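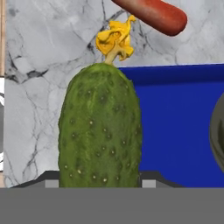

Section 4. Recording demonstrations in simulation by remote control

By the Arnach documentation desk
4/17/19

Use this section after you have installed the Vekham simulator and paired the Dizon hand controller (Section 3). You will steer the simulated arm through a kitchen task, save each attempt, and pass the saved set to the Mosura trainer. The task in this section is "move produce to tray." The same steps apply to the other tabletop tasks in the library.

4.1 Before you start

1. Start Vekham and wait for the status line to read READY.
2. Open the task list and load "move produce to tray." The produce, the tray and the other items are placed at random each time the task loads.
3. Select the wrist view for the main window. Put the overhead view in the side window.
4. Hold the controller in the position you plan to work in and press CENTER. The arm does not move when you do this.
5. Set motion scale to 40 percent. New operators should leave it there for the first day.

NOTE: In the wrist view the gripper is fixed on your screen and everything else moves. Most people steer the wrong way at first. Practice with recording off until this stops happening.

CAUTION: If the same controller is also paired with a physical arm, unpair that arm before you press CENTER. The simulator does not lock out other devices.

4.2 Recording one demonstration

1. Press RECORD. A short tone sounds and the frame counter starts.
2. Move the gripper over the item named in the task prompt. Turn the wrist until the two pads are on opposite sides of it.
3. Lower the gripper slowly. Stop before the fingers touch the work surface.
4. Squeeze the trigger and hold it. The fingers stop closing when the grip force reaches 18 newtons.
5. Lift straight up. Wait one second before you move sideways.
6. Carry the item to the tray. Keep it high enough to clear the rim and anything already in the tray.
7. Lower the item, release the trigger, and back the gripper away.
8. Press RECORD again to stop.

NOTE: Long items such as cucumbers can swing if they are held near one end. For these, grip close to the middle where you can, and slow down before you lower. An end grip is still accepted if the item reaches the tray.

NOTE: A held item can hide a good part of the wrist view. Check the side window for neighboring items before you move – the arm will push them if you run into them, and the attempt will be marked as a collision.

4.3 Keeping or discarding an attempt

When you stop recording, Vekham asks whether to keep the attempt. Keep it if the item ended up inside the tray, even if you made a small correction on the way. Corrections are useful to the trainer. Discard it if:

- you picked up the wrong item
- you dropped the item outside the tray
- you let go of the controller or stopped to talk
- the view froze at any point

Do not trim a bad start. Discard the attempt and record it again.

4.4 How many to record

The default set for this task is 2140 demonstrations, split among operators. Sets with fewer than 1758 kept attempts will load in Mosura, but the trainer shows a warning and turns off the grasp check. Rest your hand between blocks. Tired operators tend to rush step 3.

4.5 Sending the set to the trainer

1. Choose FILE, then CLOSE SET. You cannot add to a set after it is closed.
2. Copy the set folder to the Mosura input directory. Do not rename the files inside.
3. In Mosura, choose IMPORT and select the folder.
4. Replay a few attempts from the import window. If the arm in the replay lags behind the item, repeat the timing check in Section 3 and record a new set.

NOTE: Sets made before the February update used a different trigger range. Convert them with the tool in Appendix B before you import them.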